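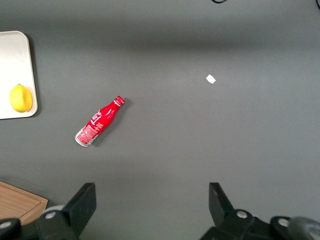
## Erkmont serving tray, white, after a summer of use

I've had this tray since August and I'm still a little silly about it. It's a plain white rectangle with rounded corners and a thin raised rim, and I use it for everything: lemons, drinks, mail, the pile of stuff that has to go back upstairs.

The rim is the best part. It's low enough that the tray doesn't look like cafeteria gear, but a lemon will sit right up against it and stay put when I carry the thing out to the porch (I've done this with 9 lemons at once, for Ida Sauerland's birthday punch, and lost none of them!). The color is a shade creamier than I expected from the website. Next to gray it looks great. Next to my bright white plates, a bit less so.

### Cleaning

Dish soap and a sponge. I left a cut lemon on it overnight and there was no mark in the morning. Red wine took two rounds of scrubbing.

### What I'd change

- Handles, please. Picking it up off a flat table means getting your fingernails under the edge.
- A tall bottle makes me nervous on it.

I also tried the Sirko, which has handles but slides all over the place. It went to my neighbor Narayanan, who likes it fine.

Mine cost 16 dollars and I've just ordered 2 more.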